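Guvine bench cell

The Guvine bench cell is a two-armed tabletop robot station used for sorting and tidying small desk items. It was designed at the Billisside workshop by Uliana Kuzmenko and Roksolana Bilyk, and it is best known for its maintenance routine, which was written up by Eilidh Cowie and later adopted for the other benches in the same building. The cell runs on the Yatsenko control program.

Layout

The cell is built on a wooden table. A black metal frame is mounted on the tabletop, with one rail across the back and paired rails down each side. The two arms face each other from opposite sides of the table and meet over the middle, where the work is placed. Each arm ends in a gripper. The computer is kept on the floor behind the table, and black tape lines mark the floor.

The first version had both arms on the same side. Kuzmenko moved one of them across in February, after the elbows had struck each other several times during reaching tests. The change gave each arm its own half of the table and a shared strip in the center. It also made the cables longer, and cable wear has been the most common fault since then.

Setup

Setup begins with the power off. The frame is checked for play by pushing on each rail by hand, and any loose fastener is tightened before the arms are touched. Each arm is then moved by hand through its full range while a second person watches the cables. A cable that pulls tight at any point is given more slack at the base and tied again.

The arms are powered up one at a time, the left arm first. Each is sent to its rest position and then to a reference point marked on the table. If a gripper stops more than 2 mm from the mark, the arm is recalibrated. The full procedure takes 42 minutes when no faults are found.

Desk items are put out last. The usual set is a compartment tray, scissors, pens and sticky notes. A plant and a lamp are often left on the table as obstacles, so that the control program has to plan around them.
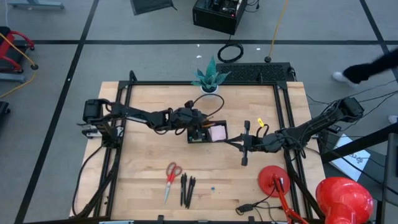
Routine care

The grippers are wiped with a dry cloth at the end of each working day. Dust from paper and pencils collects on the fingers and makes them slip. Fingertips are replaced as a pair, even when only one is worn, and the reference check is repeated afterward.

Cables are inspected every 10 working days. The section near the wrist bends the most and is usually the first to fail. Early signs are a gripper that closes late or an arm that drops out of the Yatsenko display for a moment and returns. Orysia Kravets, who looked after the cell after Cowie, added a spare wrist cable to the tool drawer and a rule that repaired cables are not to be used on the arms.

Repairs

The most serious recorded fault was a failed shoulder motor on the right arm. The arm was taken off at the clamp, the motor was changed, and the cell was back in use after nine days. Most of that time was spent waiting for the part. Later motors were ordered from Surer, with one kept in stock.

See also: Billisside workshop; Yatsenko control program

This page was last edited on May 3, 2020.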